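Clellora
Home | Courses | Term dates | About us | Find us | Contact

About us

Clellora is a small evening school for adults who want to write better letters. We also teach reports, complaints, wedding speeches, eulogies, parish magazine columns and the kind of email that has to be sent to a sibling about a shared boiler. But it began with letters, and the sign over the door still says Letters, partly out of loyalty and partly because the sign is screwed into something structural.

We are on the first floor of the old seed merchant's in Dollden, above the shop that sells blinds. If you can smell toast you have gone up the wrong stairs. The school has two teaching rooms, one office, and a landing with a kettle on it which the prospectus used to call the student lounge. We took that out after a complaint. It was a very well written complaint, from someone who had finished our complaints course the week before, and we have kept it.

How we started

The first class was held in the back room of a pub in Hindden, on the subject of how to write to the council. It was meant to run for one evening. The council had changed the bin arrangements on the Ridgeway estate without telling anybody which bin was which, and a good many people had written in. The replies suggested that the letters had not been read, and when a few of those letters were passed round the pub it was possible to feel some sympathy with the council. One ran to eleven sides and did not mention bins until the ninth.

So we spent two hours on the basics. Say what you want in the first line. Say what happened, in the order it happened. Leave out your opinion of the person's upbringing. People went home and tried again, the bins were sorted out by March, and a fortnight later most of them were back in the pub asking about apostrophes. We have never claimed credit for the bins, though we have never corrected anyone who gave it to us.

The pub became a church hall, the church hall became a different and warmer church hall, and in the end we moved to Dollden for the sake of having a cupboard that locked.

What we teach

There are 3 terms a year and most courses last one of them. Plain Letters is the one nearly everybody starts with, and it is exactly as exciting as it sounds until about halfway, when people begin reading out the letters they actually came here to write. These are seldom to the council. Bring a tissue, or sit near someone who looks as if they would have one.

After that you can go on to Speeches, Reports for People Who Hate Them, or Writing About Your Own Life, which has a waiting list and a rule about ex-husbands (one paragraph each). We used to offer Business Correspondence. It was full every year and made everyone miserable, including the tutor, so now we offer it as a single Saturday's worth of work squeezed into two evenings, with biscuits. 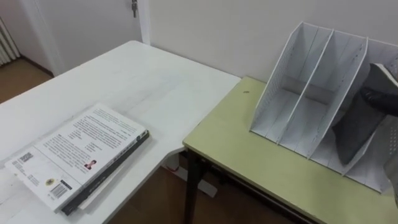 Words and pictures: the Clellora office
Filed under: About us, The school

We don't set homework, but we do suggest it in a certain tone of voice. The only thing we insist on is that every piece gets read aloud at least once, by its author, to a living person. You can hide a great deal in a paragraph on paper. It is much harder to hide it from the woman across the table when you have run out of breath in the middle of your own sentence and there is still a semi-colon to come.

Class sizes are small because the rooms are. We cap every course at what the larger room will hold with the door shut, and we have found over the years that the door does need to be shut, mainly in Speeches.

What we are not

We are not an exam centre. You will leave without a certificate, unless you do the course in the summer term, when we print one as a bit of fun and people turn out to want it far more than they let on.

We are not a publisher either, whatever the man at the Hindden fair told you. We can't get your novel into the shops. We will read the first 40 pages if you are enrolled on something, and tell you what we think, and you may then take the term off if you need to.

And we are not a proofreading service. People do climb the stairs with a menu or a gravestone inscription and ask if we would just cast an eye. We always do, and it is usually the apostrophe. For gravestones, please come before the mason starts.

Who comes

All sorts. We have had farmers, two magistrates in the same class who hadn't realised the other was coming, a lot of retired nurses (superb at reports, frightened of adjectives) and several people who left school at fifteen convinced they couldn't write and had been quietly managing whole families' paperwork ever since. You don't need any qualifications. You don't need a laptop. A pen is handy, and we sell those at the office for slightly more than they cost.

If you are nervous, come and sit in on a class first. The first visit is free and you won't be asked to read anything out. You will be offered tea from the landing.

Getting here

The 409 bus stops opposite the blinds shop and runs until a little after the evening classes finish, though it has its own view of what a little means. There is parking behind the building for those who can reverse. Classes start at seven, and the street door is locked at quarter past, so if you are late please ring the lower bell. The upper one belongs to the toast people.

Share this page | 12 shares | 2 comments

Sign up for our newsletter. It comes out once a term and has been read aloud first.

This website uses cookies. By carrying on you agree to them.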